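Reliability and Safety Engineer, Robotic Disassembly
Brustenow Recovery Laboratory, Stovham
Posted: Jan 11, 2023
Position type: Full time, fixed term of 18 months, with the possibility of renewal
Reports to: Damir Omerović, Head of Automation

About the position

The Brustenow Recovery Laboratory invites applications for a Reliability and Safety Engineer to join its robotic disassembly program. The laboratory develops automated methods for taking apart desktop computers so that drives, processors, memory and graphics cards can be reused or recycled separately.

The position was created following an incident in August, in which a robot arm at the Stovham site continued to close its gripper on a hard drive after the force limit had been reached. The drive housing was crushed and a fragment struck the inside of the cell guard. No one was injured. The emergency stop was pressed by the operator on duty and functioned as designed. Work on the cell was suspended for 50 days.

An internal review, led by Tsz-kin Lau of the Safety Office, found that the force reading from the wrist had frozen at its last valid value and that the control software did not treat an unchanging value as a fault. The review also examined the cell's run history. Of 2,588 recorded removal attempts, 18 showed a frozen reading of the same kind. All but one had ended without damage and had been closed by operators as ordinary failed grasps. The review concluded that the fault could have been identified earlier if failed attempts had been examined by a person with no responsibility for throughput.

The successful candidate will be that person. The full text of the review is available to shortlisted candidates on request.

Duties

The engineer will be responsible for the following:

Reviewing every failed or interrupted removal attempt and assigning a cause within one working day.

Maintaining the fault register for both disassembly cells, including faults that caused no damage or delay.

Designing and running tests in which sensor signals are deliberately held, dropped or delayed, and confirming that the arm comes to a safe stop in each case.

Approving, or declining to approve, changes to force limits, approach speeds and gripper fingers. Such changes may not be put into use without the engineer's signature.

Training operators in the reporting of near misses.

Preparing a written report each quarter for the laboratory director. A copy is sent to Tsai, the laboratory's contract maintenance provider.

The engineer may halt either cell at any time and is not required to obtain permission beforehand. A cell halted by the engineer may be restarted only by the engineer or by the Safety Office.

Working environment

The cells were returned to service under reduced speed. Until the new stop logic has been accepted, trials are limited to the Ratness fixture set, which presents drives, processors and cards in repeatable positions and can be reset quickly between attempts. Trials on discarded office machines will resume at a later stage.

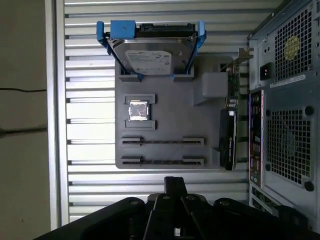

The engineer should expect to spend at least half of each week on the floor beside the cells and the remainder on data review and reporting. The work involves standing for extended periods and occasional lifting. Safety glasses and closed shoes are required in the cell area and are supplied by the laboratory.

Qualifications

Required: a bachelor's degree in engineering or a related field, or equivalent experience; at least 3 years of work with industrial or research robots; experience in investigating equipment faults; the ability to read and correct control code written by others; clear written English.

Preferred: formal training in machine safety or risk assessment; experience with force and torque sensing; familiarity with the construction of desktop computers.

Applicants who have worked mainly as technicians or operators are encouraged to apply. Experience on the floor will be given the same weight as academic training.

How to apply

Applications should include a resume, the names of two references, and a statement of no more than two pages. The statement should describe a fault or failure that the applicant investigated, how the cause was established, and what was changed as a result. Confidential details may be removed. Applications without a statement will not be considered.

Materials should be sent to the Personnel Office, Brustenow Recovery Laboratory, Stovham, marked "Reliability and Safety Engineer." Review of applications will begin immediately and continue until the position is filled. Interviews will be held on site and will include a visit to the cells and a short exercise using log data from the laboratory's own records.

Questions about the duties of the position may be directed to Mr. Omerović. Questions about the incident review should be directed to the Safety Office.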